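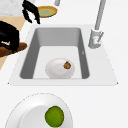 Fig. 1. Rendered view: white sink unit with grey basin set in a white countertop.

Ginness Water Efficiency Programme
Progress report to Diltix, 24/01/2024

Flow restrictors have been fitted to kitchen taps in 112 flats at the Brererov estate. A further 16 remain, pending access. Mean draw-off at the metered blocks fell by 12 per cent against the baseline. Meter 3 logged no data in the first week of January and is excluded from that figure. Yeon has supplied a replacement unit.

Spend is within the approved budget. Deok-su Heo will complete the outstanding fittings. Meter readings are held by Seo-ah Yeo.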